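Enex halts Flirna grippers after closing fault

2026-04-03

Enex has stopped work with 33 of its Flirna two-finger grippers after a fault in which the fingers kept closing past the set force limit. The units are used to pick up and sort clothing and household fabrics. No injuries were reported.

The fault was logged twice in one shift. In both cases the force reading dropped to zero while the motor was still driving, and the controller took this to mean that nothing was being held. The second event tore a seam and bent a finger link by 2 mm.
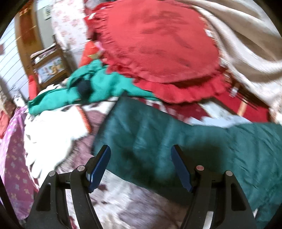 Enex traced the false reading to a sensor connector supplied by Drumix. Lint had worked into the housing and broke the signal when the wrist was turned past 59 degrees. Thin, slippery cloth made the problem harder to spot – the normal reading is already close to zero.

A firmware change now cuts motor power if the force signal is lost for more than 100 milliseconds. Sealed connectors will be fitted at the Bondarchuk workshop later in April. Until then, operators of other units have been told to clean the housing before each shift and to keep fingers clear of the pads while power is on.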